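Vemari bimanual handling – software progress, September
To: Flistness program office
From: Vega Iglesias, Bustos

Short version: planner is in, wrist perception is mostly in, hand controller is behind. Details below, in the order of the work plan.

1. Planner
Two-arm planner merged. Each arm now gets its own goal queue, shared collision model on top. Before, the right arm just waited until the left was completely done. Now it can open and approach while the left is still holding a part. Thin rods on the lower shelf still come out of the head view as one blob, so they're excluded from the task list for now.
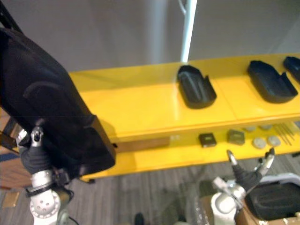

2. Perception (wrist cameras)
Switched tray detection from whole-shape matching to rim fitting. Wrist view almost never gets a whole tray so the old matcher kept dropping out close in.
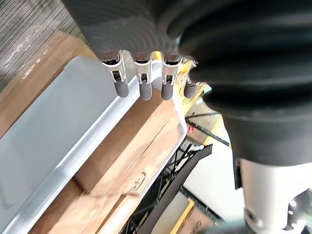 Retrained on our own labels plus the set Drasow sent over in the spring. Close-range dropouts went from 27 to 10 on the replay logs. Remaining ones are mostly glare, plus two bad timestamps we haven't traced. Rim fit runs on the onboard computer now, no more offloading.

Self-masking is the part I'd still call fragile. The mask comes from the joint angles and a body model, and the model has rigid covers only. Folded covering over the thumb takes up a huge piece of the wrist view and goes soft at that distance, so the mask edge wanders and small yellow things next to the fingers get eaten along with it. Trying a learned mask for the covering only – rest stays geometric. Striped floor also throws false edges, filter for that is writen but not tested.

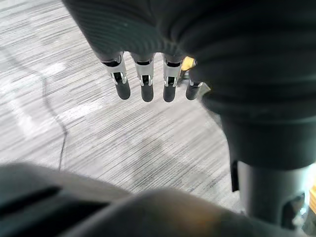 Tooling: replay viewer can now step head and wrist streams together. Saves a lot of time. Log format frozen, docs to follow.

4. Hand controller
Behind by 2 weeks. Force limits on the finger joints were being set in the wrong units in one config, fixed, but the tuning has to be redone. Packing order for the curved black covers is still scripted by hand, needs to come from the planner.
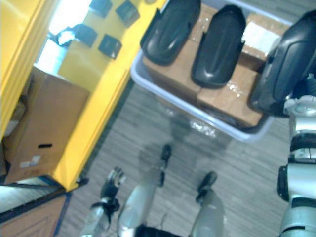 5. Next period
– redo finger tuning
– learned mask into the main branch
– 12 full runs end to end, no operator input, logs to Flistness
– packing order out of the script

Budget on plan. No change requests. Need an answer on the extra compute before we start teh runs.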